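Lekside Fadach 2
Grasp and placement planning for two-arm cells
Software package, current release January 2020

Overview

Fadach is the planning layer of the Lekside tool set. It takes a segmented scene from the perception server, works out where each arm can take hold of a part, and hands a timed joint path to the controller. It runs on the cell computer next to the existing drivers and needs no changes to arm firmware.

Release 2 is aimed at parts that hang, nest or cross one another. Stemware on a wire rack is the reference task, and the default parameter file is tuned for it. A goblet hanging by its foot can only leave the rack along a narrow path, and the wire arms sit close to the stem for most of that path. Planners that treat the rack as one solid block find no solution. Planners that ignore it bend the wire.

Fadach models the rack as a set of thin curved tubes with a separate clearance value for each. The foot, stem and bowl of a glass are held as three linked shapes, so contact can be allowed on one and refused on the others.

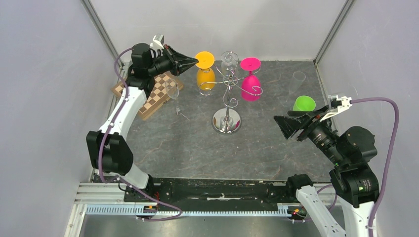
Arm assignment

Each request names a part and a goal, and leaves the choice of arm open unless the caller sets it. The assignment step scores both arms on reach, wrist margin and the space swept by the forearm. The arm that is not assigned is parked or given a holding pose, depending on the flag support_arm. Cable loops at the wrist can be entered as swept volumes of their own. We recommend this where a camera cable runs along the outside of the forearm, as the default arm model has no cable in it.

Both arms are planned on one clock. If the right arm has to wait for the left to clear the shared zone, the wait is written into the path and shown in the log as a line of its own.

Grasp candidates

The grasp generator ships with 106 grasp templates for two-finger grippers. A template holds a finger opening, an approach direction and a contact region given relative to the part. For stemware the templates fall into foot, stem and bowl groups. Stem grasps close to the foot score highest in the default file: they keep the fingers away from the bowl and leave the foot edge free to pass a hook.

Candidates are tested in score order against the current scene. The test covers the final approach, the close and the first part of the lift. A candidate that fails only on the lift is kept and tried again with a turned wrist before it is dropped.
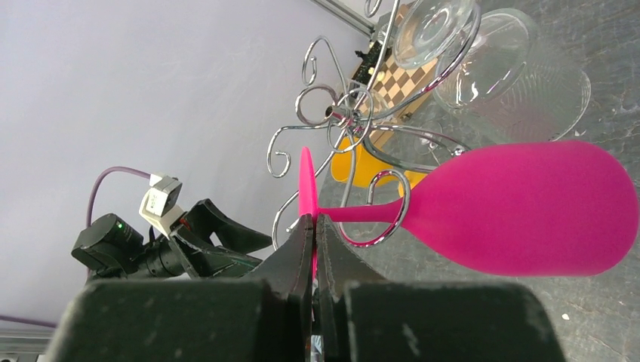
Finger force is set per material class. The classes are rigid, brittle, soft and unknown. Unknown uses the brittle limits with the soft closing speed – slow, but safe for a first run. Classes can be assigned by hand in the part list or passed through from the perception server if it supplies them.

Transparent parts

Depth readings on clear glass are sparse and often wrong. Fadach accepts a per-part confidence value and grows the collision shape as confidence drops. A clear tumbler with poor depth will therefore block more of the table than a colored one of the same size. Where this closes off too much space, call for a second view: the planner picks a wrist pose for either arm camera that looks at the part from a different side, and merges the result.

Polished metal is handled in the same way. Reflections in a chrome base can produce parts that do not exist. The option mirror_zone marks a surface as reflective, and detections that lie only inside it are ignored until a second view confirms them.

Contact with the rack

Some jobs call for holding the rack itself, for example to steady it while the other arm lifts a glass. The rack can be listed as a graspable part, with the wire strands as the contact regions. Strand grasps use a narrow jaw gap and a position check after closing, and they are refused if a glass foot lies inside the finger sweep. 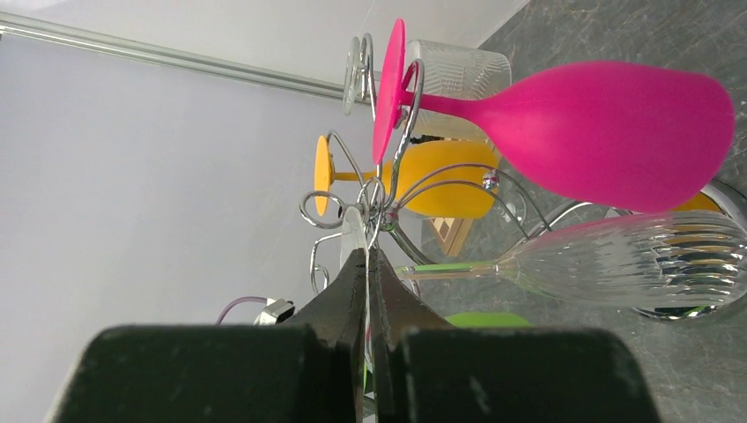

The hold is released only when the lifting arm reports that its part has passed the clearance height. If the controller drops the report, the hold stays on and the job stops with code 73. To clear the code, jog the lifting arm to a free pose and confirm the rack state from the operator panel.

Tooling included

Tudose – scene editor. Opens recorded scenes, shows collision shapes over the camera views and lets the user move, delete or reclass parts. Edited scenes can be replayed through the planner with no arms attached.

Ploltach – path viewer and log reader. Shows both arms on one timeline, with waits, gripper commands and rejected candidates. Exports to plain text and CSV.

Requirements

Two arms with position streaming
Two-finger grippers with opening feedback
One wrist camera per arm; a fixed camera over the cell is optional
Hand-eye calibration file for each camera
Linux cell computer, 64-bit

Upgrading from release 1

Part lists from release 1 load without changes, but stemware stored as a single shape should be split into foot, stem and bowl in Tudose before use. Old rack models load as solid blocks and must be rebuilt as strands. Parameter files from before December do not carry the mirror_zone option; it is off until added.

Licensing

Licensed per cell. Tudose and Ploltach may be installed on any number of office machines under the same license.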